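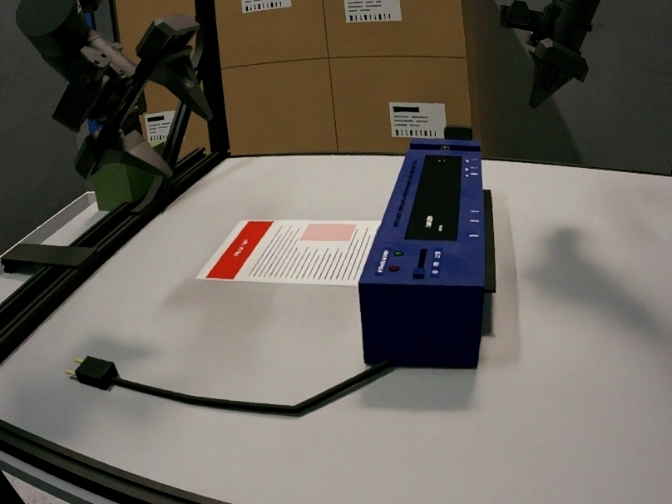 Saturday, bench 2, started just after nine

Gruvia trial, second sitting. Licence key from Rustad runs out end of June so want this written up before then, even if messy.

What we've got: the two-arm cell pack, paper handling add-on, the checker and the replay tool. What we haven't got: the batch runner (extra), the docs for the batch runner (also extra, apparently).

Question for the group is still the same one. Do we pay for Gruvia for the year, or carry on building our own scenes and spend the money on a second set of fingers for the Plemport cell. I've no strong view this morning. Writing down what happened.

Install

Fine on the big machine. Failed on the old one, wants a newer graphics driver than we can put on it without breaking the Fela build. Tried twice, gave up, moved on. If we buy, it's one seat on the big machine and people will have to share. Put that in the costs.

Licence check goes out to the net on every start. If the link is down it waits a full minute and then starts anyway, no message. Thought it had hung, killed it, twice. Ask Rustad if there's an offline key.

Hooking up Fela

Fela talks to it over the same port it uses for the real arms, which was the selling point, and to be fair it did work. Joint names matched apart from the wrist on the right arm, where theirs runs from zero and ours runs from one. Found it when the right arm folded itself up in a way I don't want to see at Plemport. Fix is one line in the mapping file, saved next to the others. DON'T overwrite the left mapping with it, they are not mirror copies.

Gripper command is opening width in their kit and percent in ours. Put a converter in. It's crude. At small openings it rounds down and the fingers close more than asked, so anything thin gets squeezed harder than we meant. Paper doesn't mind much. Card might.

The paper job

Spent most of the morning on this one, it's the reason we asked for the add-on. One sheet, one blue desk machine with a slot in it, left arm does the paper, right arm is there and we mostly leave it parked. The page has a red block at one end, handy, our sheet finder locks on to that first and gets the angle from it.

Things that are good. The sheet bends. It's a proper bendy sheet, curls a bit when you hold it by one end, and the curl changes with grip force. Our own scene uses a stiff plate with a hinge in the middle and everyone knows it's rubbish. Friction on the tabletop can be set separately from friction on the fingers, which we've wanted for ages. Lighting can be moved without reloading. Shadows are soft and land on the table where the sheet finder has to work, so it's a fair test of that.

Things that are less good. Corners. If a finger comes down right on a corner the mesh folds through itself and then the sheet is stuck to the finger until reset. Happens more at low step rate. Turned the step rate up, it got rarer, and everything ran slower. Didn't find a setting I was happy with. Edge grips away from the corner are OK.

Also the lead and plug are lying loose on the table and count as a collision body. Planner treats them as something to avoid, so the left arm takes a daft route on the low approaches. You can switch it off in the scene file under "clutter" but then the arm goes through the lead, which isn't right either. Left it on for all the runs below. Same would be true on a real bench I suppose.

Pull side, low grip near the red block, slow. Best of the grips we tried. Anything steeper and the finger underneath wants to go into the table.

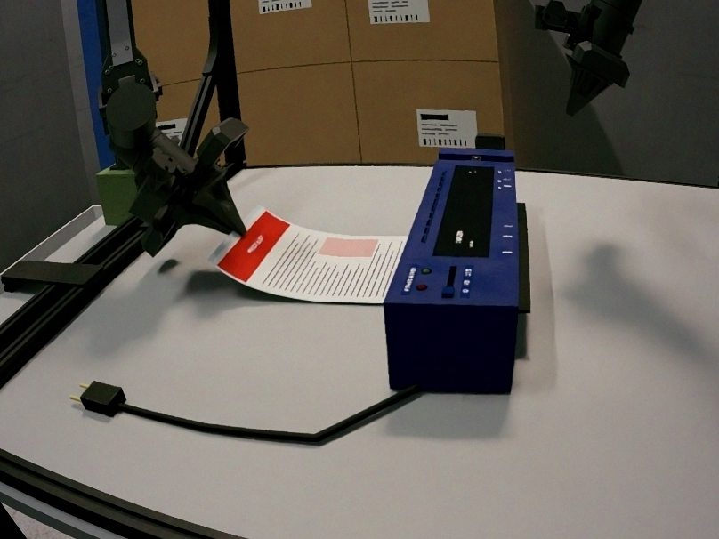

Kagiso Ndlovu read the notes over lunch and thinks I'm being soft on it. Her point, as near as I can put it: a bendy sheet is nice to have but the slot is the part we keep failing on at Plemport, and the kit models the slot as a box with a hole, no rollers, no drag. So a policy that learns to pull here will pull too hard there. She'd want Rustad to say in writing whether rollers are coming before we sign anything. She also says the year price is "most of a gripper" and we should stop calling it cheap.

Fair. Have checked and she's right about the rollers, there is a drag value in the file but changing it does nothing I can measure. Emailed Rustad support 14:10ish.

The runs

Ran the paper job on loop with start positions shuffled, same policy as last week, nothing retrained.

Episodes started: 247
Loaded and ran to the end with no crash or folded mesh: 202
Of those, marked as success by the Gruvia checker: 154

Then went through the successes by eye in the replay tool. Some 19 of them I would not have passed. Mostly the sheet in at a slant, one end riding up. The checker only looks at how far the page is past the slot, it doesn't look at angle at all. You can write your own check in Python, there's a hook, took me a quarter of an hour to get one that rejects anything slanted. So not a disaster but don't quote the 154 to anybody.

The ones that didn't finish: nearly all corner folds. A few were the solver giving up with a message about contact depth. One I can't explain, arm just stopped. Saved the log, will send with the rest.

Replay tool is very good by the way, best thing in the box. You can scrub, change viewpoint after the event, and pull joint traces from any moment. Wide view from the front is the one to use for arm clearance, close view for fingers. I found the slanted sheets in no time with it. If they sold that part alone I'd say yes now.

Asked about that too. No reply yet (weekend, so fair enough).

Clearance

Wanted to know if the right arm can sit close in without spoiling the left arm's approach. At Plemport we park it miles away and lose time getting it back. Tried it tucked over and pointing down near the right side of the machine, left arm up high. Planner had no trouble at that spot, min distance reading stayed in the green the whole way on every plan I tried. One catch is that its shadow falls on the tabletop on that side, and the sheet finder got jumpy whenever I moved the light round so the shadow reached the page. Moved the light back, fine again.
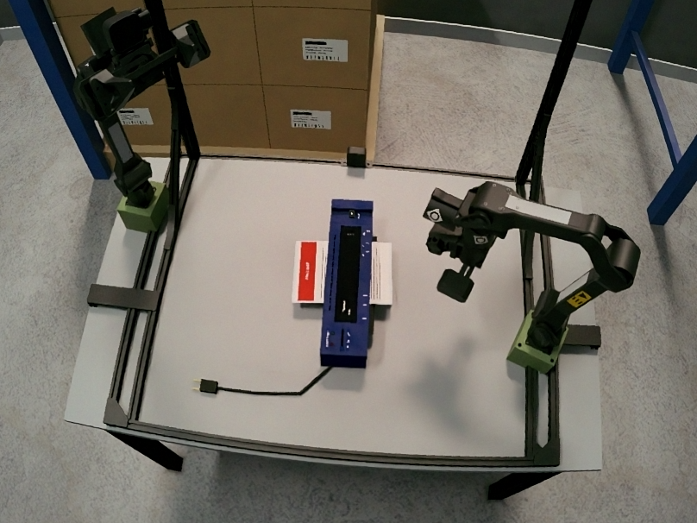
Feeding from the left, second half of the afternoon

Other direction now, sheet held by its left edge and brought up to the machine from the side. Harder. The free edge droops and you don't know how much until you're nearly there. Fela's line-up step assumes a flat page so it comes in low. Added a fixed lift as a bodge. Works for this paper weight, will be wrong for any other.

Tried three paper weights from their list. Light: hopeless, waves about. Middle: OK with the bodge. Heavy: overshoots, the lift is then too much. Need to measure droop from the camera and feed it in, that's our job not Rustads.

Parked the right arm high and further back for these, behind the machine, out of the way of the page. Slightly slower to bring in but the sheet finder was happier.

Speed: real time factor drops badly when the sheet is in the air and both arms are moving. On the table it's comfortable. In the air you can go and make tea. For collecting lots of data that matters and I suspect it's why the batch runner is a paid extra.

To do

- chase Rustad: rollers, offline key, price for the replay tool alone
- put the slant check in the shared folder, with a comment saying what it does this time
- someone other than me to repeat the corner grips with the step rate up
- weigh and measure the paper we use at Plemport so we pick the right entry from thier list
- tidy the width/percent converter, fix the rounding
- old machine: leave it alone

Where I've got to: would take a three month licence if they offer one. Wouldn't take the year until the slot drag does something. Kagiso would take neither. Talk about it at the next bench meeting, bring the replay files.

Stopped 17:40, scene saved as paper_left_mid, right arm left in the parked pose.

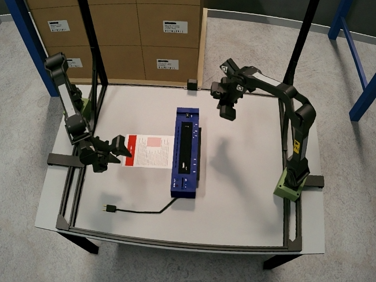
Side feed, sheet in the left gripper by its left edge, right arm parked high.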